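20/07/2022 - Notebook entry, exam results service, Sernonent test room

Purpose of session: to test the registration of candidates for the September re-mark by text message.
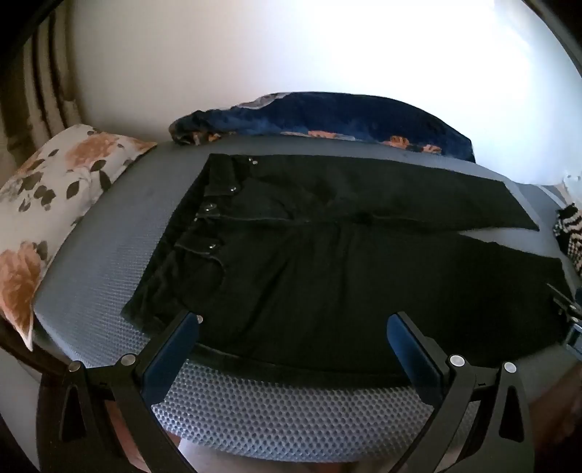

What must a candidate send to register for a re-mark?

The candidate sends the board code, the roll number and the subject code in one message, with a single space between each.

Cempaka Liem prepared the test set of 198 roll numbers, all taken from the Radodska practice list. Messages were sent through the Sirkov gateway, first with correct entries and then with common errors.

Results, first run. Of the 198 messages, 168 received the fee notice and a PIN. The remaining 30 were returned with the general error text. On review, 28 of these contained errors we had placed on purpose. The other 2 were correct and should have been accepted. Both carried a roll number beginning with zero, and the gateway log shows the zero removed before the lookup.

Second run, after Cempaka Mandagi changed the field from number to text: both messages were accepted. A further 80 roll numbers beginning with zero were then sent and all 80 received a PIN.

Points still open:

- The error reply does not tell the candidate which part of the message is wrong. Proposed wording has been passed to Latuheru for approval.
- A candidate who requests two subjects must at present send two messages. The printed notice to schools says one message is enough - the notice must be corrected before September.
- PINs do not expire. A limit has been requested, but no length has been set.

The confirmation step (reply with PIN and contact number) was not tested in this session. C. Mandagi will load the fee table before it is tried.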